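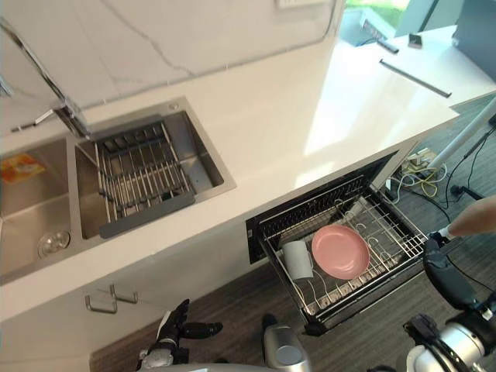
Plates in the drawer under the counter – flat or standing?

Emese Bozsik
Hello all. Since May we have a pull-out drawer for dishes next to the double sink, with a wire rack inside. My husband lays a plate flat in the middle and puts the mug beside it. I think a plate should stand between the prongs. Who is right?

Bence Kiss
You are. A flat plate takes the place of 4 standing ones.

Dénes Magyar
I don't agree. For one plate and one mug it makes no difference – let him be.

Emese Bozsik
But it is never only one plate for long! Look how close together the prongs are, they are made for edges.

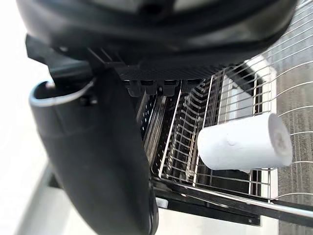
Irén Pap
Mine are also narrow, and my deep bowls don't fit there at all. I keep them on the rack in the sink.

Dénes Magyar
Bowls, yes. For plates I still say it is a matter of taste.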